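How Do You Teach a Robot to Tidy Up Shoes?

Think about the last time you put your shoes away. You probably didn't think about it at all! Your eyes found the shoes, your hand reached down, your fingers closed, and that was that. You may even have been talking to someone the whole time.

Now imagine you had to explain that job to somebody who has never seen a shoe. How far should the hand reach? Which part should the fingers hold? How hard should they squeeze? When is it time to let go? It gets complicated fast, and that is exactly the puzzle people have when they want a robot to help around the house.

Telling or showing?

One way to make a robot do something is to write out every step on a computer. Move forward this far. Turn this much. Close the fingers. This works very well in a factory, where the same part arrives in the same spot all day long. A bedroom floor is a different story. Shoes land wherever you kicked them off. One might be on its side, and one might be under the bed.

So many robot teachers do what your family did when you were small. They show!

"I learned to tie my laces by having my grandmother's hands over mine," says Simone Aguiar, who teaches robots at a workshop in Hallham. "I still remember how it felt. Showing a robot is a lot like that, except I'm the grandmother."

Two ways to show a robot

The first way is to hold the robot's arm and move it yourself. The motors go soft, so the arm is easy to push, and you guide it along like a dance partner. Sensors in the joints (those are the bendy places, like your elbow) keep track of every turn. Later the robot can play the same moves back.

The second way is by remote control. The teacher moves a controller, or sometimes a second, smaller arm, and the robot copies. Lift your hand and the robot lifts its hand. Pinch your fingers and the gripper pinches too. The big word for this is teleoperation, and "tele" just means "far away," the same as in telephone and television. The teacher can be in the next room, or right beside the robot.

Simone's workshop uses both ways. For shoes she likes the remote control best, because her own arms stay out of the robot's view.

What the robot sees

Robots need eyes as well as hands, and a good place for an eye is the wrist. A small camera there goes everywhere the gripper goes. When the gripper gets closer to a shoe, the shoe gets bigger in the picture, and the robot can learn what "nearly there" looks like.

It's a funny way to see the world. Try it yourself: make a fist, hold it up beside your nose, and pretend your eyes are on your knuckles. Now swoop down toward the floor. A slipper looks like a boat!
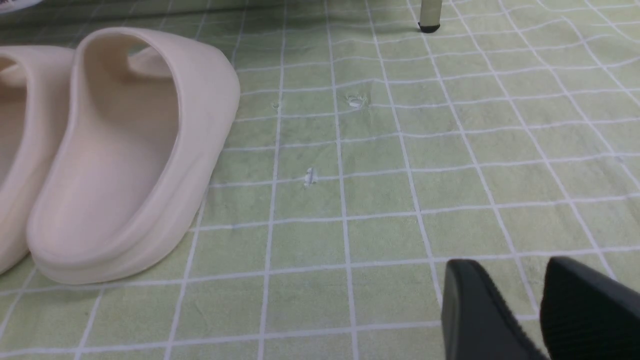 When a teacher is practicing with slide sandals, there are choices to make before the gripper ever closes. A slide has an open heel and a big strap over the top, so there's more than one good place to grab. You could pinch the strap. You could pinch the side, with one finger inside the shoe and one outside. A soft foam shoe will squish a little, and a stiff boot won't squish much at all, so the same pinch can feel quite different.

Then comes the moving part. Two shoes side by side are tricky, because a gripper finger needs room to slip between them. Bump the wrong one and it slides away. A teacher might come in from the outer side, or nudge the shoes apart first. Every one of those little tricks gets recorded too - the robot is watching the camera pictures and the arm movements together, and it tries to learn which movement goes with which picture.

Again, again, again!

One showing is never enough. If you only ever show a robot a shoe in one place, it may reach for that same place even after the shoe is gone. (Poor robot!) So the teacher moves the shoes, turns them around, and swaps them for different ones.

In September the team in Hallham spent a whole morning on one job: pick up a shoe and set it down next to its partner. They recorded 211 showings. Wagner Figueiredo worked the controller first and then Simone took over, and they swapped every 12 turns so that their hands could rest.

Mistakes happen, of course. A shoe gets dropped, or a gripper closes on air. Some of those tries are thrown out. Others are kept, if the teacher caught the slip and fixed it, so the robot can learn how to fix a slip too.

Be a robot teacher at home

You need 2 people, 2 shoes and a scarf for a blindfold. Clear some floor first so there's nothing to trip over.

One person is the robot. The robot kneels on the floor, wears the blindfold, and may only use a thumb and one finger. The other person is the teacher.

Round one is telling. The teacher may only use words: left, right, down, pinch, lift. Try to put the shoes side by side.

Round two is showing. Now the teacher gently holds the robot's wrist and guides it, without saying a word.

Which round was quicker? Swap places and try again with a different kind of shoe. Rain boots are really hard!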